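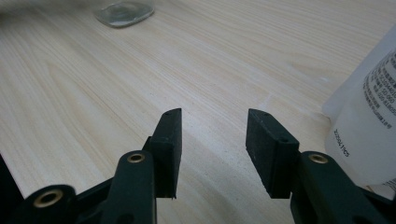

Tabletop close up, with the grain and a few pale specks

Ticket: Holzer table, pale specks and a wobble
Opened by: Mbali Le Roux
Status: open, waiting on customer service

Hi again! Two things with my Holzer table, and I'm putting them in one ticket so they don't get split up like last time.

First, the specks. I wiped the top down with Brarnolex on Thursday (the regular one, two capfuls in warm water) and went over it with a dry cloth, and there are still tiny pale dots sitting in the grain. They don't bother me much, I love this grain, but I'd like to know if it's dust or the finish lifting before I rub any harder. Your care sheet says to sand lightly with 200 grit and I am NOT doing that until somebody tells me to.

Second, the wobble. It rocks when I lean on the front — not a lot, maybe the thickness of a coin. Things I've tried so far:

Tightened all the frame bolts with the key from the box. Slightly better for a day.
Swapped the feet front to back. No change.
Emailed the Gelledard store in Birnordale. They sent me here.

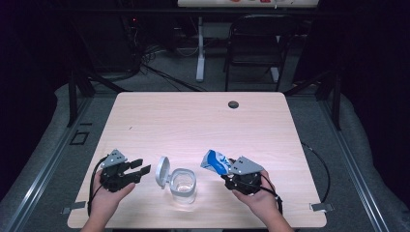

The wobble has to be the frame or the floor, and I keep going back and forth on which. Your phone guy asked what it's standing on, so: a gray padded mat, with carpet past it at the back. He also wanted me to set some water on the top and watch it while I pushed on a corner. A little clear container like the one with the white flip lid is plenty for that, you don't need a big glass (ask me how I know). I pushed on each corner in turn and the water only shivered at the front left.

So my next step is getting the table off the mat and onto the hard floor in the hallway, which needs a second person. If it still rocks out there, can you send me one new foot, or do I have to buy the pack of 12?

Also, do the black frames ever come a bit out of square? I'm happy to measure the diagonals, just tell me where to measure from. Mornings are best if you want to call.

Thanks!
Mbali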